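Teaching a Gripper by Hand: My Term Project on Collecting Demonstrations

Final report, 31 Jan 2025

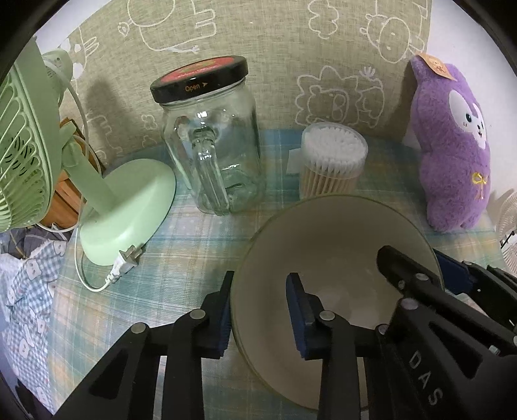

Why not just write rules for it? My lab partner's question came in the first week and it came back most weeks after that, usually over the table while I was trying to get a bowl to move nicely. If you know where the bowl is and you know how wide the fingers open, you can work out the rest with geometry, so what are all the examples for?

Fair question, and I didn't have a great answer in August. I have a better one now, so a lot of this report is me finally answering it.

What I set out to do

The plan was to record a pile of short demonstrations of everyday tabletop jobs using a hand-held gripper, then hand them over to be used for training a policy. I called the collection Skosau (it's the name of a folder I typed badly once, and it stuck). The training code is a separate project called Balemell and I didn't write any of it. My part was everything that happens before training: choosing the tasks, setting the table, doing the motions, and throwing out the bad ones.

The target was 2,000 usable demonstrations. I ended with 2,506, and I'll get to why that number makes me less proud than it should.

There were three tasks. Move a bowl, move a jar, and put a small thing into a container. They sound silly when you write them down like that! The bowl ate up more of my time than the other two put together.

The bowl problem

A bowl has a rim, and the obvious way to hold it with two fingers is to put one finger inside and one outside and squeeze. Easy, right? Except the wall of a bowl slopes, so your two pads don't meet it flat. If you come straight down, you get an edge of pad on one side and a lot of pad on the other, and the bowl wants to swing. My first batch is full of me correcting the swing with my wrist halfway through the move. I didn't even notice I was doing it until I watched the clips back.

That matters a lot, because the policy copies what you do, including the stuff you do without thinking. A person's wrist fix is quick and a bit different each time. From the learner's side it looks like noise. So I made myself slow down, tilt the gripper to match the wall before closing, and redo the whole thing if I caught myself wiggling.

And this is where I'd answer my partner. I could write a rule for one bowl sitting flat. I could maybe write one for a tilted bowl if somebody gave me the angle. But I was working with big bowls, small ones, glazed ones that throw back the light, on a patterned cloth with other stuff standing close by, and each time my hand just sort of knew what to do. Writing that down as rules would have taken me way longer than showing it.

Clutter on purpose

My early recordings were done on a bare table and they were lovely and useless. The first policy trained on them did okay on the bare table and then fell apart when we left a mug out. So from then on I dressed the table like a real one. Patterned tablecloths, jars, a container of cotton swabs, a desk fan with its cord lying across the cloth, a plush toy against the wall. I also swapped the backdrop fabric. The busier the print, the better, in my opinion, although I have no clean experiment to back that up and my advisor has told me so.

The clear things were the ones I went back and forth on. Glass and clear plastic change their look with every small shift in viewpoint, and I worried I was making the job too hard. I left them in. Kitchens and bathrooms are full of clear containers and I'd rather find out early.

How a session went

I'd set the table, take the gripper, and do the same task over and over with small changes. Start from a different spot. Come in from the left. Turn the bowl. After a while I'd rearrange everything and go again. My arm got tired a lot sooner than I expected, and the tired clips are easy to find afterward because the approach gets lazy and the fingers close before they're really in place.

I kept notes in a spreadsheet, and I wish I'd written them during the session and not that evening. There's a whole stretch from the middle of the project where the notes just say "bowl, cloth 2" and I can't tell which cloth that was.

For sorting I used a little viewer called Zandura that plays the clips side by side. I had two rules for keeping a clip: the fingers have to be open before they reach the object, and the object has to end up standing without help. If I had to argue with myself about it, out it went.

What went wrong

Okay, the 2,506. It's over target, yes, but it's lopsided. I had the most trouble with the bowl, so I practiced the bowl the most, so there are loads of bowl clips and not nearly enough of the small-thing-in-container task. I should have set a number for each task at the start. I set one for the total and then felt great every time it went up.

The other mess was the finger pads. They wear, and I changed them partway through without marking where in the spreadsheet. If the grip timing looks different between early and late clips, that could be why, or it could be that I got better at it. I can't separate the two anymore.

If I did it again

I'd get a second person to record. All of these demonstrations are my hand and my habits, and I'm pretty sure I favor one side when I come in on a rim. I'd also record a handful of failed grasps on purpose and label them, which the Balemell notes ask for and which I skipped when I ran short on time.

The spreadsheet and the list of rejected clips are in the Skosau folder along with the setup notes. The entries for the last batch still need their cloth names filled in, and I'll do that before the folder gets handed over.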